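News > Company Releases > Bedding and Bedroom

Print this page | E-mail this release

STOLLITZ TO OPEN BEDROOM REFRESH SERVICE IN KARECK THIS MAY

Fixed-price visits cover sheets, mattress surfaces and the small fabric items that collect around the bed

KARECK - Stollitz, the home textile care company, will begin taking bookings in May for a new in-home service called Viven. The service covers one bedroom per visit. A crew of two strips the bed, vacuums the mattress on the top and sides, spot-cleans marks, sorts the soft items in the room and makes the bed again with clean sheets supplied by the customer.

A standard visit costs $169 and lasts up to 3 hours. Extra bedrooms at the same address can be added when booking. There is no membership and no charge for travel inside the Kareck city limits.

Stollitz has run a drop-off counter on Waweru Street for several years, cleaning blankets, pillows and mattress covers. Customers there have often asked for help with the things that are hard to carry in, mattresses first of all. The company tested the new service in homes near the counter over the winter and completed 1,247 visits before deciding to offer it across the city.

Most of the time in a visit goes to the mattress. Quilted side panels hold dust along the stitching, and piping along a seam needs a narrow brush and a slow pass. Crews work from the head of the bed to the foot and do the sides last. Fitted sheets are checked for worn elastic and thin corners before they go back on, and the customer is told if one is near the end of its use.

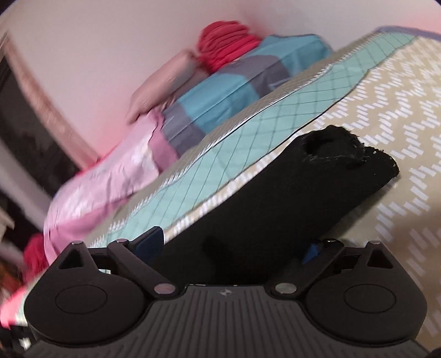 The second part of the visit is sorting. Slippers, plush covers, cushion sleeves, throws and similar items are gathered from the bed, from under it and from the floor, and placed in three groups: keep, mend and discard. The customer makes the final choice on every item. Pieces with frayed edges or open seams can be sent to the Waweru Street counter for mending at the regular counter price, and are normally returned within 30 days.

Crews do not throw anything away without a signed slip. They do not open drawers or closets unless asked.

Viven does not include steam cleaning, pest treatment or the removal of old mattresses. Homes with a pest problem should have it treated before booking. Customers are asked to clear a path to the bed and to keep pets in another room during the visit.

Bookings can be made at the counter or by phone, Monday through Saturday. Morning visits start at 8:30 a.m. and afternoon visits at 1 p.m.

About Stollitz
Stollitz cleans and repairs household textiles for homes and small inns in the Kareck area.

READER COMMENTS

kareck_eastside: Does the price change for a king bed? Ours is also very low to the floor so I don't know how they would get underneath.

Dottie M.: We had one of the winter visits. Good job on the mattress, and they found two pillowcases I had given up on. They were late though, almost 40 minutes.

threadbare: 30 days is a long time to be without slippers in my opinion. Otherwise sounds useful.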